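Metix open day, Plavville, 25/07/2024

I nearly missed the turning for the Metix place (the sign is behind a hedge, bring a sat nav) but I'm so glad I didn't give up – this was the best open day I've been to in ages! They'd let 97 of us in for the morning, split into small groups, and mine had Nhi Thái showing us round the gripper room.

The idea was simple enough. Same make of arm left and right, a different thing bolted on the end of each: plain two-jaw gripper on one, fingered hand on the other. Then a rubbing job with a block on paper, which sounds like nursery school and is horribly hard for a machine. Press too lightly and you get nothing, press too hard and the paper walks off across the table.
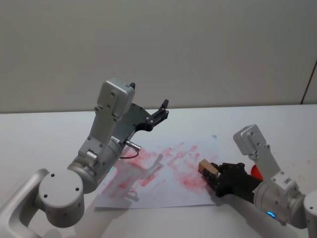 I'd gone in fairly sure I'd prefer the two-jaw one. It's what we've got at work, it's cheap to mend, and there's so little to go wrong. But Nhi let me have three goes with each, and with the fingers I could feel my way to a decent grip far sooner than I expected (my first go was dreadful, let's not dwell on it). Swapping back, I kept wanting to curl something round the block and of course you can't, you just get open and shut.

Cables were my other big question. Ours snag all the time, so I spent ages crouching to see how the lead comes off underneath the gripper and loops back to the wrist. Neat, though I'd want it clipped down before I let our lot near it.
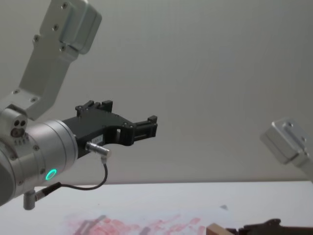 Tôn, from the group after mine, has since written to say he'd still take the two-jaw version every time, as he only ever picks up square things and doesn't fancy looking after all those knuckles. Fair enough! I've asked for a price on the hand anyway, and Nhi says I can come back in the autumn with some of our own parts.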